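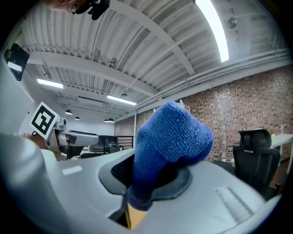

24/10/2019

Wrote up the cloth fault for the second time today. The first version was sent back by Hamann with the word "jam" crossed out and "retention event" put in. I put "jam" back. A cloth went into the hand, the hand would not let go of it, and then it would not let go of Chin-lung either. I'm not calling that a retention event.

Getting it down here while I still remember the order of things, and before the version in the log becomes the only version.

We were on the blue microfiber all morning. Pick it up off the table, carry it over, drop it, do it again. With the hand-held grippers this is dull work and fine for the first hour. You squeeze, the pads close, the cloth bunches up, you walk it across and let it fall. After a while your wrist starts to complain and you get lazy and take too big a bite of the cloth, and that is when it starts to tuck down into the middle instead of sitting between the pads. Everybody has had it happen. You open your hand, the gripper opens, the cloth stays. You pull it out with the other hand and carry on, and the try gets marked as a pass if you were over the drop spot when you opened up.

I have said since May that this is wrong. A cloth that has to be pulled out by a person has not been dropped. The answer from Vendura was that the score goes by the jaws and the position, and the jaws had opened, and the position was right. So it scores. I asked what the robot was going to use for its other hand. I got a smile for that one and no answer.

So there are 2000 cloth runs in the pile and I have no idea how many of them are good, and neither does anyone else. They're all labeled the same.

After lunch we moved over to the Skirau, the one that drives itself. Same pads, same shape of opening, a motor in place of a person squeezing. Chin-lung Tai was on the floor with it and I was at the desk with the log. Hamann was in and out. The plan was 80 picks in a row without touching it, which Destach wants to see before they pay for the next stage. We had tried yesterday and stopped early for a loose cable, so there was some leaning on us to get it done. I want that in here as well. It never makes it into a report that people were in a hurry, and people were in a hurry.

It went fine for a good stretch. The picks looked ugly to me, big wads of cloth up out of the top like a cauliflower, but the screen said green every time. Then one where the arm went to the drop spot, opened, and the cloth hung there. Green on the screen! It went back to the table with the cloth still in it and tried to pick up a cloth that wasn't there. It closed on what it already had. Went to the drop spot. Opened. Green again. I watched it do this and I'll admit I let it go around once more than I should have, partly to be able to say I told you so.

I called it out. Chin-lung paused it from the tablet and went in to pull the cloth free.

Now the part that matters. Pause isn't stop. On pause the arm holds where it is, but the hand goes on doing whatever it was last told to do, and the last thing it had been told was open, so on paper he was safe. Only it wasn't fully open. There was cloth in the works and it had quit short of the end. He pulled, the cloth gave a little, and the hand decided it had slipped an object and closed on it to save it. There's a feature that does that. It was put in for cups. It got the cloth and the ends of two of his fingers.

He didn't yell. He said "stop it please," very polite, and Hamann, who had just come back in, hit the big red button.

And the button worked. The arm went dead, the light changed, the power to the motors dropped. The hand stayed shut. Of course it stayed shut, it's built to stay shut when the power goes so it won't drop what it is carrying on somebody's foot. I knew that. We all knew that, in the sense that it is in the manual and we'd all signed a page saying we had read the manual. What I had never once thought about was what it means if the thing it is carrying is you. The safest button in the room was the one that locked him in.

There is supposed to be a little tool for turning the hand open by hand. It lives on a hook on the stand. It wasn't on the hook. It was in the drawer with the tape, which took me longer to find than I like. Hamann was all for turning the power back on and sending an open command and I said no, not with his fingers in it, not with a thing that had just told us green for a drop it never made. We had a short loud talk about that. Then I found the tool and turned it and the pads came apart and he took his hand out and shook it.

Two red marks and a bruised nail. He bent both fingers for us and said they were fine. I made him go and get them looked at anyway, which he thought was silly, and the nurse at the walk-in agreed with him more or less and gave him a cold pack. The pads are soft and the motor in this one isn't strong. If it had been the bigger hand that Destach keeps asking about I would be writing something else tonight.

So, what gets said about it.

Vendura were on the phone inside the hour and I'll give them that much. Their view is that the cloth was "outside the intended object range" on account of the loops. I asked what the intended range was and was sent a sheet. Towels are on the sheet. Cleaning cloths are on the sheet. I read the line out over the phone and there was a gap, and then it was that the cloth had been picked too deep. Picked too deep by their hand, running on their settings, taught from runs we made with their grippers. I don't see who else is meant to carry that one.

They also said, twice, that the unit had been through 4000 cycles on the bench with no failure of this type. I believe it. I would like to know what it was holding. My guess is a block. You can close a hand on a block until the end of time and learn nothing about a rag.

Hamann's view is that Chin-lung should have used stop before going in. True, that's the rule, it's on the wall. But if he had used stop the hand would have held the cloth shut, and he'd have had to go and look for the tool in the drawer every single time, and we would still be on pick number nine. That's why people use pause. A rule that makes the job impossible gets broken by decent careful people, and then we get to write down that they broke it. I don't want "operator error" anywhere near his name and I have told Hamann so in an email, where it can be found again.

My own view, for what it is worth. Three things went wrong and only one of them was the cloth. The score said green when the cloth was still in the hand, and it has been saying that for months on the hand-held side where we had all gotten used to fixing it with our other hand and not counting it. The slip catch should be off any time the arm is on pause. And the release tool needs to be on a cord on the stand so it can't wander off to the drawer. The cord I did before I went home. It took me 5 minutes and a piece of string. The other two will take meetings.

And I'm on the hook too, a little. I let it go around the extra time. If I had called it on the first green that wasn't green, I don't know that it comes out any different, he would still have gone in on pause, but there'd have been less cloth wound down in there. I put that in the report. Hamann asked did I really want it in. Yes.

The thing that bothers me most is the runs. We taught the robot from people, and people kept clearing the cloth and calling it a drop. Then it opened its hand with a cloth stuck in it and called it a drop. I can't prove the one led to the other. Vendura says the scoring on the Skirau is separate code and has nothing to do with the training runs, and that may well be so. I would like to see it for myself before I repeat it to Destach. I've asked for the cloth runs to be gone through again by eye, starting with the big wads. The reply was that this would be "a significant effort." I'm sure it would. It would've been a smaller one in May.

Destach get told tomorrow. There was some talk of waiting until we had a clean 80 to show them next to it. I said I would rather phone them myself. We'll see if that holds overnight.

Chin-lung sent me a picture of his nail after supper, gone a nice plum color, and asked if he could be on the hand-held side for the rest of the week. I said he could, and that if the cloth sticks he's to leave it stuck, put the gripper down and write fail.

Need to pick up more cord. Also ask who moved the tool. It may have been me, the day we did the tape on the floor.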